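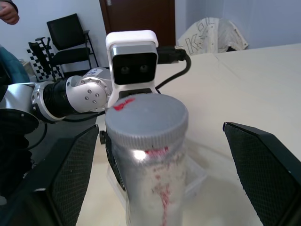 Skarine is a table of how much product is left in household containers when the people who own them say they are empty. Packages make big promises on this point, and so do articles about waste, and I have rarely seen either one show its weighings. The trouble starts before you get to the inside. Take a translucent container with a gray ribbed screw cap, a red streak running down its front from just below the cap and another small smudge of red on the top. Does the red on the outside count as product left over, product used, or product spilled? Every number in this field depends on a choice like that, and most sources don't tell you which choice they made. Ours is in the section called Rules, and you are free to think it is wrong.

Status

Version 2, frozen 12/24/20. There will be fixes to typing errors. There will not be new rows, no matter how many people write in with a favorite ketchup bottle.

What is in the folder

skarine.csv is the table, one row per container.
rules.txt is the full set of weighing rules, with the old wording kept where we changed our minds.
minder.py is the checking script.
dropped.csv holds the rows we took out, with the reason in the last column.
letters.txt has the objections we got and the replies, where there was a reply.

Size

339 containers from 74 households, all in or near Plakholm. If you were hoping to say something about the whole country, please find another table. One town with one big grocery store and a well-run recycling center is a poor stand-in for anything but itself.

Columns

id: a plain number. Gaps are rows that moved to dropped.csv.
household: a number from 1 up. Names and streets were never typed in.
kind: food, cleaning, body care, craft, or other. These 5 groups were picked before we started and I would not pick them again. "Other" is mostly pet products and car products, which have nothing to do with each other.
closure: screw, flip, pump, snap, or none.
wall: clear, cloudy, or solid. Cloudy means you can tell that something is inside but can't read the level with any confidence.
label_g: net weight printed on the label, in grams. Blank when the label gave volume only.
full_g: weight of the container as handed in, cap on.
clean_g: weight of the same container after washing and a day of drying, cap on.
left_g: full_g minus clean_g.
outside: yes or no. Was there visible product on the outside when it was handed in?
note: free text. Spelling was left alone.

The name full_g is bad. It does not mean the container was full. It was a working name, it got into the script, and by the time anyone complained it was in three other people's spreadsheets. Read it as "before washing."

Rules

A container is empty when the household says it is. We did not shake, squeeze, or argue. This is the rule we get the most mail about. People tell me they would have gotten another week out of the bottle, and perhaps they would have, but the table is about what gets thrown out and not about what a patient person could do with a spatula.

Product on the outside counts as left over. We weighed each container as it came, drips and all. The reasoning was simple: wiping the outside first would have meant deciding how hard to wipe. Masanobu Nakajima thought this was lazy and said so in letters.txt. He wanted two weighings, one before wiping and one after. He was probably right for sauces and glue. For shampoo it would have made no difference that our scales could see.

The cap stays on for both weighings. Threads hold more than you would think, and a ribbed cap holds a bit on the outside as well. If you only care about the body of the container, you can't get that from this table.

Labels stay on if they survive washing. When a paper label came off in the sink we dried it and weighed it with the rest. When it fell to mush, the row went to dropped.csv.

How it was collected

Households got a crate and a sheet of instructions in September and handed the crate back when it was full. Nobody was paid. They were asked to put in every container they finished, and I do not believe for one moment that they did. There is a suspicious lack of liquor bottles. There are also very few containers from the back of the bathroom cabinet, where I would expect the worst numbers to be.

People also knew what we were measuring. We told them it was a study of packaging, but the sheet said "do not rinse," and anyone can work out what that means. I think some of them scraped harder than usual. The left_g column is therefore likely to be low. I can't say by how much, and I would be wary of anyone who could.

Scales

Two kitchen scales, both reading to the gram. They were checked against each other every morning using the same unopened can of beans. They agreed nearly every time. A gram is fine for a laundry bottle and close to useless for lip balm, so don't draw conclusions about small containers. We kept those rows in so that you can see for yourself how silly they look.

What minder.py does

It reads the table and complains. It complains if clean_g is larger than full_g, if the kind or closure is misspelled, if a household number is out of range, or if left_g is more than half of label_g. That last one is only a warning. Some people do give up on a product halfway through and call it empty, and one of them wrote "hated it" in the note.

It does not fix anything. I have used checking scripts that quietly repair the data, and I would like those afternoons back. Run it with the path to the table and read what it prints.

Passing the script means that the table is tidy. It says nothing about whether the table is true.

How this relates to the Nagano list

People keep asking for the two to be merged. The Nagano list is older and longer, and whoever built it worked harder than we did. But it wiped every container before weighing, it left caps off, and it let the collectors decide what was empty. Those are three different answers to the three questions that matter most. You can stack the two files and get a bigger file. I don't see what you would learn from it.

If you want to compare them anyway, keep to pump bottles. Drips are rare on those and the cap problem is smaller. Even then I would put the numbers side by side and leave the averaging alone.

Claims this table does not support

It does not show that one kind of closure wastes less. Closure goes along with thickness -- nobody puts honey in a spray bottle -- and we have no column for thickness. We talked about adding one and could not agree on how to measure it in a kitchen.

It does not show that cloudy walls make people throw things out early. I went in believing this. The numbers lean that way a little, but so many of the cloudy containers came from the same few households that I would not bet lunch on it.

It does not show that anybody is careless. We had a draft of a newsletter piece sent to us that used the word "wasteful" four times, and we asked to have our name taken off it.

It can show you how wide the spread is inside a single town, using one set of rules, written down. That was the aim.

Known problems

The outside column was filled in by eye, by different people, under different lights. A white lotion on a white bottle is easy to miss. Red or brown on a pale container never is. So a "yes" is solid and a "no" is soft -- treat them that way.

Drying for a day was too short for anything with a narrow neck. A few of those had water in them at the second weighing, which pushes left_g down again.

Household 2 handed in a crate that had clearly been rinsed. It is in dropped.csv.

Use

Do what you like with it. Please keep rules.txt with the table if you pass it on, and say which version you used. Corrections are welcome if they come with a row id.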